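August 19, 2024
Notebook - regional visitor guide, Marulanda pages

Back on the Marulanda entry after a break on the coast section. Goal today was to get the Getting There and Stay parts into a state where Octavio can check them against his own notes. Mostly done. Open items at the bottom.

Population. The old draft said "a few thousand". Municipal sheet gives 2,294 for the town proper, not counting the farms up the valley. Using that. The tourist office leaflet has a larger figure but it takes in Limden as well, and we have a separate page for Limden.

Getting there. The bus from Drolten is the only scheduled service that runs all year. Two departures, morning and mid-afternoon. The old text had three, but the midday one was a summer extra and isn't on the current timetable. Fare left out on purpose, it changes too often and we get letters about it. Driving: 18 km from the Drolten turnoff, sealed the whole way now. Took out the warning about the gravel stretch. Kept the one about fog on the pass.

Parking. Free behind the market hall except on market mornings. Octavio thinks there is a second lot near the cemetery but he hasn't been in by car for a couple of years. Marked as unconfirmed.

Stay. Rewrote the whole list. The Clirken guesthouse is open again under the same name, and the owner answered my email the same day. Rooms face the square or the garden, breakfast included, closed in October for repairs. The hostel by the river is gone - phone disconnected, and the building is shown as council offices on the new town plan. Removed it from the text and the map layer both. Campground at the north end kept as is, with the note about bringing your own stove fuel.

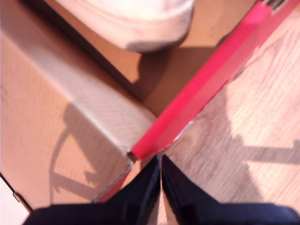 See. Church, bridge, wool museum, lookout, in that order, so a reader can walk it from the bus stop without doubling back. The lookout is 280 m above the river by the contour lines. Our previous figure was clearly the height above sea level with a digit missing. The museum now wants a phone call ahead for groups. Its labels are in the local language only, so I kept the two-line glossary of loom parts that was in the first edition.

The paragraph on the bridge still bothers me. We say it was rebuilt after the flood, and the plaque text Octavio copied down says repaired. Changed it to "repaired" for now. If anybody has a better source than the plaque, put it in the margin.

Eat. Short. Bakery, the two places on the square, and the grill house past the bridge. I cut the adjectives. "Charming" was in there four times and the colour of the awnings isn't something we should be committing to in print.

Spelling. Settled on Limden with one m everywhere. The older maps have Limmden and a couple of our captions had picked it up. Did a search and replace across the whole valley chapter, then read through the results by eye because it also caught a street name that really does have two. Changed that one back.

Map layer. Moved the bus stop marker to the south side of the square. Walking route redrawn to match the new order under See. The scale bar is still wrong at the widest zoom, same fault as on the Drolten page, so probably the template.

Open:
Octavio Sotelo to confirm the cemetery lot and the pass road winter closure.
Pharmacy hours, no reply yet.
Check whether the wool museum closes for lunch.
Limden page next, starting with the history paragraph, which still repeats most of what is on this one.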